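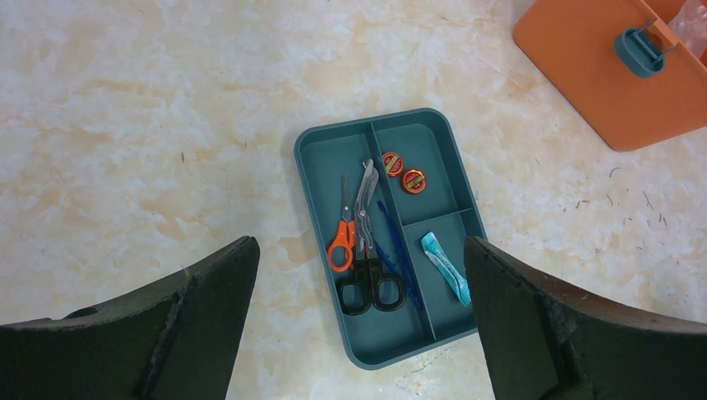

Sorting Out the Junk Drawer, and Keeping What's In It Working

Most kitchens have one drawer that takes whatever has no other home. Ours held dead batteries, three rolls of tape, birthday candles, a bicycle key and a good deal of rubber bands. The tips below come from clearing that drawer and then working through the rest of the small tools in the house. They are in no strict order. Skip to the part you need.

Empty it completely

Take everything out and put it on a towel or an old sheet. Pull the drawer off its runners if it comes out easily. Most have a small plastic lever on each side, and on older wooden drawers you tip the front up and lift. Vacuum the inside with the brush attachment, then wipe with a damp cloth and a drop of dish soap. Leave the drawer out until it is fully dry.

If the runners are stiff, wipe the old grease off with a paper towel before adding anything. Metal runners take a little dry silicone spray. Wooden runners do better with a candle stub rubbed along the edge. Cooking oil goes sticky in a few weeks and makes the problem worse.

Decide what stays

Keep what you used in the last six months. Tape, scissors, a pencil, a small screwdriver, a lighter for the candles and a flashlight cover most days. Chargers belong with the things they charge. Keys you can't match to a lock can go in an envelope marked with the month. We wrote October on ours and threw it out the following summer.

Test pens on the back of an envelope and throw away the ones that skip. Test batteries too. A cheap tester is worth having, but for ordinary alkaline AA and AAA batteries you can drop one from an inch or so onto a hard counter, flat end down. A fresh one lands with a thud and a used one tends to bounce. It's a rough guide only.

Don't store loose 9-volt batteries with coins, keys or steel wool. Both terminals are on the same end and they can short and heat up. A piece of tape over the terminals takes care of it.

Measure before you buy dividers

Measure the inside of the drawer, front to back and side to side, and then the height with the drawer closed. The height is the one people forget. A tray that fits the floor of the drawer can still catch on the cabinet frame above it. Take half an inch off every measurement.

Small trays with two or three sections are easier to live with than one big insert. You can lift one out and carry it to the table, and you can rearrange them when your needs change. Plastic ones wash in the sink. Bamboo looks nicer but swells if something leaks. Shoebox lids and the bottoms of tissue boxes work fine while you figure out what you want.

To stop trays from sliding, use a scrap of rubber shelf liner cut slightly smaller than the tray. Four dots of removable poster putty also hold well. Avoid double-sided foam tape, as it takes the finish off with it.

Put long things on the long side and keep handles toward you. Anything with a point or a blade should face the back of the drawer.

Cleaning scissors

Scissors that seem dull are often just dirty. Tape leaves gum on the blades, and the gum drags. Put a little rubbing alcohol on a cotton ball, open the scissors wide and wipe each blade from the pivot out to the tip. Keep your fingers behind the edge. For old, hard residue, use a dab of vegetable oil, wait ten minutes, wipe it off and follow with the alcohol.

If they are stiff, put one drop of sewing machine oil on the pivot, open and close them a dozen times, and wipe off the extra. Cut a few pieces of scrap paper before you cut anything you care about.

If they are loose and fold the paper instead of cutting it, look at the pivot. A screw can be tightened an eighth of a turn at a time. Held out by one handle, the other blade should drop slowly and stop partway. If the pivot is a rivet, setting the scissors on something solid and tapping the rivet lightly with a hammer sometimes helps. Go easy, because too tight is as bad as too loose.

Sharpening scissors

Cutting folded foil, six or eight layers thick, will clean up a lightly worn edge. Make ten or twelve long cuts. Fine sandpaper, 200 grit or finer, does a bit more. Fold it with the grit facing out and make the same long cuts. Neither will fix a nicked blade.

For a real edge you need a stone. Take the blades apart if you can, set the beveled side on the stone at its own angle and draw it toward you from pivot to tip. Work only on the bevel. The flat inner face should get one or two light passes, laid fully flat, to remove the burr. Fabric shears and pinking shears are worth taking to a shop.

Keep separate pairs

One pair for paper and tape, one for food and one for fabric if you sew. Mark them so everyone in the house knows. A twist of colored yarn on the handle is enough, or a dot of nail polish. Kitchen scissors that have touched raw chicken should be washed right away in hot, soapy water, opened up so the pivot gets clean. If they come apart, take them apart. Dry them by hand even if the label says they can air dry, or you'll find rust at the joint.

Light rust comes off with a paste of baking soda and water and an old toothbrush. For heavier spots, a cloth soaked in white vinegar and laid on the metal for 15 minutes will loosen it. Rinse well, dry well and finish with a drop of oil (food-grade mineral oil on kitchen pairs).

Tape that won't start

Fold the end of the roll over on itself every time you finish, about the width of a fingernail. If the end is already lost, run a thumbnail slowly around the roll under a bright light. Packing tape that splits into strips has usually dried out from heat. Ten seconds in the microwave softens some rolls, provided there is no metal in the core or the tape. Masking tape that has fused at the edges can't be saved and isn't worth the time.

Glue

Store super glue upright in a small closed jar with a packet of silica gel from a shoebox. Before capping it, tap the bottom on the counter so the glue falls back out of the nozzle, then wipe the tip. White glue with a clogged cap will clear if the cap soaks in warm water overnight. Wood glue that has frozen in the garage may look normal and still not hold. Test it on scrap.

Screws, hooks and picture wire

Sort these by what they do. Picture hanging in one jar, wall anchors in another, and the mystery furniture screws in a bag with the name of the furniture on it. Baby food jars are the right size. So are pill bottles with the labels soaked off.

When you take something apart, push the screws into a strip of cardboard in the same pattern they came out. Write "top left" and so on beside them. It takes a minute and saves a lot of guessing.

A reader's method for string

Khalil Dabbas wrote in with a fix for tangled twine. He puts the ball in a clean jar, punches a hole in the lid and feeds the end through. File down the underside of the hole so it doesn't fray the string. He keeps the jar on a shelf and hangs a small pair of snips from a hook next to it. We tried it with kitchen twine and garden jute, and both pulled freely. Yarn wants a bigger hole.

Labels that last

Masking tape and permanent marker is the cheapest label and peels off cleanly for a few months. After that, it starts to leave gum behind. For jars you mean to keep, use a paper label and cover it with clear packing tape, wrapped all the way around so the ends overlap.

To get an old label off glass, fill the jar with hot tap water and let it stand five minutes. The heat softens the glue from behind and most labels will peel in one piece. Rub what's left with equal parts oil and baking soda.

Keeping it that way

Set aside 2 minutes at the end of the month. Open the drawer, take out whatever wandered in, and put it back where it lives. If the same thing turns up every month, give it a section of its own. Ours was the tape measure, which now has the front corner, and the takeout menus went in the recycling.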